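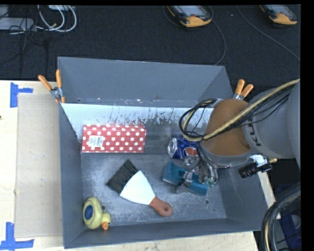

REVIEWS > STORAGE & BINS

Home > Reviews > Storage > Big Gray Tote

The big gray bin: two of them, one December, and a lot of junk

21/07/2026

I have owned more storage bins than any one person should. Fabric ones that sagged, clear ones that cracked down the corner, a wicker thing I don't want to talk about. So when I say I've finally settled on one, please understand there was a long road before it. It's the large gray one from Zistell, the kind with the tall sloping sides, and I bought 2 of them last December when I was clearing out the hall closet and the workbench at the same time (bad idea, do one or the other).

The first thing you notice is how much floor there is in it. Stick a gift box, a putty knife and a soda can in the bottom and you still see mostly gray. I love that! My old bins always looked full after four things, and then I'd start stacking, and then the thing I wanted was at the bottom under everything else. In this one I can lay stuff flat in a single layer and grab what I need. My polka dot box, the red one with white dots that I can't bring myself to throw out, goes lengthwise along the back wall and leaves the whole front free.

The color matters more than I expected. I nearly got the black version, and I'm so glad I didn't. On plain gray, everything shows. A blue Pepsi can jumps right out at you, red jumps out, even the reddish-brown handle on a scraper is easy to spot. Pale things are a bit harder. I've dropped white screws in mine and had to feel for them with my fingertips, so if you mostly store small light-colored bits you might want something darker, or just put them in a jar first like a sensible person.

Now the sides. They slope outward going up, and I have mixed feelings about that. Good part: you can get your whole arm in at an angle without scraping your wrist on the rim, and the two bins nest when they're empty, so the spare takes up no room at all. Bad part: round things roll. A can on its side will not stay where you put it if you carry the bin across the house, and anything tall that you lean against the wall slides down sooner or later. I stuck a strip of rubber shelf liner in the bottom of one and that mostly cured it. Mostly.

It's also big, and I mean it. Measure your shelf before you order, because I didn't, and the first one spent a week on the dining table while I moved brackets. On a tabletop it's a nice height for sorting, though. I stand there with coffee and go through it all: keep, toss, what even is this. If you're short you may want it on a chair instead, as the walls come up pretty high once it's on a table.

Cleaning is easy. I had a paint scraper in mine that still had dried filler on it (my fault), and the crumbs came up with a damp rag. A sticky label was more trouble. If you put price stickers or barcode labels on things, leave them on the things and keep them off the bin, that's my advice. The one I stuck on the rim left a gummy patch and I've been picking at it since.

I also tried the Gough tote for a few months, borrowed from work, and it's a decent bin. It has better handles, with a real lip you can get your fingers under, and a lid that clicks. But it's narrower at the bottom, so long tools have to go in standing up, and a putty knife standing up in a bin is how you get a nick on your knuckle. The Pustitz one is cheaper and folds flat. Mine folded flat while I was carrying it, so that was that.

Things I'd change on the Zistell: handles, please, for the love of my lower back. A lid as part of the price would be nice too, the separate one costs almost 20 dollars and it only sort of fits. And I wish they'd sell a divider for it. I've been using a shoebox as a wall down the middle, which works fine but looks like a shoebox.

Would I buy it again? Yep, already thinking about a third for the garage. It's plain, it's roomy, I can see what I've got. If you need something for a closet shelf go smaller, and if you need to carry it up and down stairs every day get the Gough. For a bin that sits on a table or the floor and takes whatever you throw in it, I'm very happy with this one.

Related reviews
Ismont stacking crates, one year on
Gough lidded tote: the long version
Putty knives and scrapers I keep going back to
Shelf liner that doesn't curl
Pustitz folding basket (short review, short life)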